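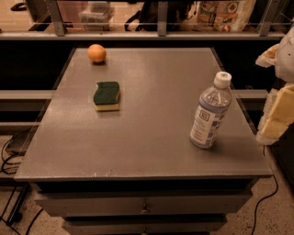
Furniture wax has a devoted following, most of it in the furniture wax trade. For a drawer that sticks, rub a plain white candle along the runners and spend the change on biscuits. Scuffs are another matter. On a grey painted top like this one, with a few small pale marks along the front edge, try a damp cloth and a drop of washing-up liquid before you go anywhere near a tin of paint.

Wobbly knobs: take the drawer out, tighten the screw from the inside and stop there. One more turn for luck is how fronts get split - ask my brother-in-law Farhad.

Musty drawers want a saucer of bicarb left in overnight. Lavender bags also work, if you like your socks to smell of somebody's aunt.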